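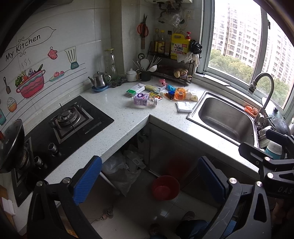
The Home Tasks Team

About us > Our teams > Home Tasks

We're the part of Platura that works in other people's kitchens. Our colleagues downstairs in Walport build and look after Zulu, our two-armed test robot, and we go out and gather the hand movements it learns from. We take a pair of hand-held grippers into an ordinary home, do ordinary jobs with them, and bring the recordings back. Wiping down, moving the teapot, getting the bread out of the way so there's room to work. We love it, and you get to see a lot of very nice kitchens!

Corner kitchens are our favourites. With the hob on one side and the sink on the other you have to turn, reach across yourself and work round all the things that live on a worktop, and a robot that has only ever seen a bare table has no idea what to do about any of that.

Most team pages tell you what went well. We were asked to write about what we do and how we do it, and the quickest way to explain how we do it is to tell you about October, when a fault in our kit got all the way through to the robot.

What happened in October

Zulu had been learning a two-handed job: steady a pot with the left hand, lift the lid with the right, put the lid down. It had been doing it beautifully. Then we gave it a fresh batch of recordings and it started lifting the lid before the left hand had arrived. On the third try the pot slid along the worktop, went over the edge and landed where Jirayu Sukprasert had been standing a moment earlier. It was empty, and he was fine (he'd stepped back to write something down), but it was a heavy pot and we stopped everything for the day.

We looked at the robot first, as you would. Sang-wook Song had the left arm in pieces for most of a week. He checked the joints, the cables and the finger pads, and swapped the motor controller for the spare, and the arm was in perfect health. Zulu was doing exactly what it had been shown.

So we went back to the recordings. Each gripper keeps its own clock, and the two are supposed to be matched when a session starts. Rattana Thongdee sat down with a session and watched both sides together, very slowly, looking for moments when the two fingertips touched. On the right-hand recording they touched. On the left-hand one they were still on their way. The left was behind by 200 milliseconds. You'd hardly see it at normal speed, but for a robot trying to use both hands at once it's an enormous gap.

The cause was a battery change. If you swapped the battery on one gripper part way through a session, it started up again and went back to recording without matching its clock to the other one. The little light came on green all the same, so everybody carried on. We'd been changing batteries like that for months, whenever one ran low, and we had even written it into the instructions as a way to save time. That one was our own doing.

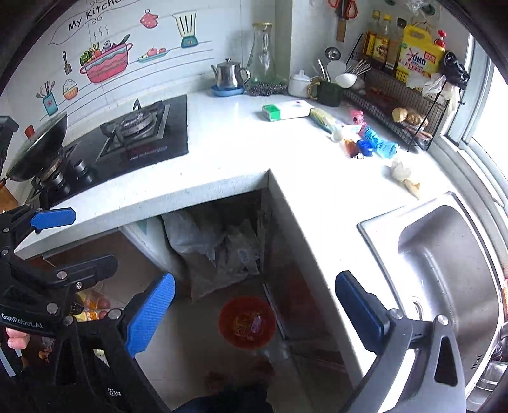
Then came the long job of finding out how much was affected. We had 1559 recordings in the store from that period, and every one had to be gone through. Gilmar Frota wrote a small program, which we named Vandia, that looks for moments when both grippers should agree, such as a fingertip touch or both hands closing on the same cloth, and measures the gap between them. It flagged 41 sessions. Some of those could be mended by shifting one side to match the other. The ones where the gap changed along the way we threw out, which hurt a bit, but we'd much sooner have fewer recordings that we trust.

The new set went to Zulu with the arms slowed right down and a soft foam pot in place of the real one. Left hand, right hand, lid off, lid down. There was a cheer you could hear in the car park.

How we work now

Every session opens and closes with the finger tap: bring the two grippers together, touch tip to tip, three times. If you've had to change a battery, you end the session, change both, and begin a new one with a new tap. Wiroj Thaweesak runs our training days and has people doing it in their sleep.

Vandia runs on every recording before it goes into the store. Anything with a gap is held back until a person has looked at it. The green light now means the clocks are matched as well as the gripper being switched on, and it goes amber if they aren't. Sang-wook made that change himself and is rightly proud of it.

The pot made us think harder about safety in general, so a few more rules came out of the same week:

Gas stays off at the hob for the whole session, and we check the knobs before picking up the grippers.
Knives and scissors stay where they are unless the job is on the agreed list.
Anything on the floor that you could step on or into gets pointed out before the start. You're looking at your hands, so you're not looking at your feet.
In the workshop, no one stands inside the yellow line while Zulu is moving, and new recordings always get their first run at slow speed.

Anyone can stop a session or a robot run, including the person whose kitchen it is, and they don't have to say why.

Come and join in

We're always glad to hear from people in and near Walport who'd let us use their kitchen for a morning. Please don't tidy up for us! A worktop with the shopping still on it is worth far more to us than a clear one. Wiroj will ring you first to talk through what we do, what gets recorded and what we leave out, and you're very welcome to have a go with the grippers yourself.

If you work on something similar and want to know more about the clock fault, ask for Rattana. She has kept all her notes and will happily go through them with you.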